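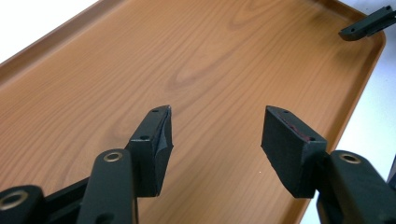
Caring for Wood and Wood-Look Serving Trays

Jatlow Household Resource Center
Kitchen and Dining Guides

This guide explains how to clean, dry, treat and store serving trays used in the home. It applies to solid wood trays and to trays with a printed or pressed wood-grain surface. The two kinds need different care, and the first step is to find out which one you have.

Step 1. Identify the surface

Turn the tray over and look at the underside and the edges. On solid wood, the grain lines on the top normally continue over the edge and can be followed onto the underside. On a printed surface, the pattern usually stops at the rim or repeats at regular intervals. Knots that look the same in two places are a sign of a printed pattern.

If you are still unsure, place one drop of water on the underside and wait five minutes. Bare or oiled wood will darken where the drop stood. A sealed or printed surface will not change. If the result is unclear, follow the directions for sealed and printed trays, which are the milder of the two.

Step 2. Clean after each use

Remove crumbs with a dry cloth. Mix a small amount of dish soap in warm water, wring out a soft cloth until it no longer drips, and wipe in the direction of the grain. Wipe again with a cloth dampened in plain water.

Pay attention to the inside of the rim. Sugar, oil and coffee collect there and harden. A soft toothbrush will reach the corner where the rim meets the base.

Do not soak any tray, and do not place it in the dishwasher unless the maker's label permits it. Do not use steel wool, scouring powder or bleach.

Step 3. Dry the tray

Dry both sides with a towel at once. Stand the tray on its long edge, with space on either side for air to pass. Leave it for at least 70 minutes before stacking. A tray left flat on a wet counter may warp.

Step 4. Remove stains and rings

White rings are caused by moisture held in the finish. On a sealed wood tray, rub the ring lightly with a dry cotton cloth and allow the tray to rest overnight. Many rings will fade without further treatment.

Dark rings on solid wood have gone below the finish. Sand the area by hand with fine sandpaper, always with the grain, and then complete Step 5. Never sand a printed tray. The pattern is thin and cannot be restored.

For sticky residue left by price labels, apply a little cooking oil, wait ten minutes, and wash as described in Step 2.

Step 5. Oil solid wood trays

Oil only trays that are bare or have been oiled before. Use food-safe mineral oil. Apply a thin coat with a lint-free cloth, covering the top, the underside and the rim. Leave it for several hours and wipe away what has not been absorbed. A second coat may be applied the following day.

A tray in weekly use should be oiled every two to three months. In heated homes, an additional coat at the start of winter is advised.

Step 6. Store correctly

Keep trays away from ovens, radiators and direct sun. Place a sheet of paper or felt between stacked trays to prevent scratches. Do not store a tray with hot pans or cast iron resting on it.

When to replace a tray

Stop using a tray for food if the surface is cracked, lifting or swollen, or if an odor remains after washing. A loose handle should be repaired before the tray is used again.

Related guides

Guide 434: Cutting Boards and Butcher Blocks
Guide 1,274: Removing Wax from Table Surfaces

Printed copies are available at the Mostyn service desk.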